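Virkus Tabletop Set: Data Card

Overview

Virkus is a set of teleoperated tabletop recordings made at the Floldale shared workshop. It supports the training and evaluation of pick-and-place policies for small two-finger grippers. The current release holds 2,427 episodes. The project is maintained by Thu Ung, to whom corrections should be addressed.

Hardware

All episodes were recorded on a single Cevine arm, assembled at the workshop from the published parts list. The gripper carries two black fingers and a small wrist camera. The finger mounts were reprinted once, after episode 8 of the first session, when the left mount cracked near the screw hole. Episodes made before the change are marked in the index and may be excluded.

Camera settings are fixed for each session. The Zupan control software writes joint positions, gripper opening and video to one folder per episode.

Task family: tiered display

Objects are placed on a clear acrylic stand with stepped shelves, and the operator moves a named item to a basket or tray. Reflections from the acrylic are a known source of error in depth estimates — users who rely on depth should review these episodes first. 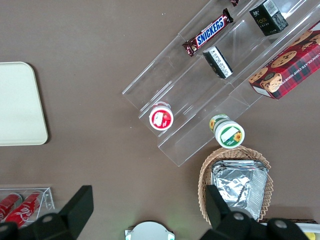

Figure 1. Wrist camera view, tiered display task, with packaged snacks on the stand and foil trays in the wicker basket.

Item positions change between episodes. Packages may lie flat, stand on edge or overlap a shelf divider. The set includes 17 instruction templates, stored in a separate text file.

Known limitations

Lighting differs between morning and evening sessions, and no correction has been applied. Episodes in which the operator released an item early are kept and labeled as failures. Wrist video contains readable brand names, which may influence models trained on text.

Planned work

The next release is intended to reach 3,000 episodes and will add a second basket position. The folder layout will not change. Reports of mislabeled episodes should give the episode number and the field concerned.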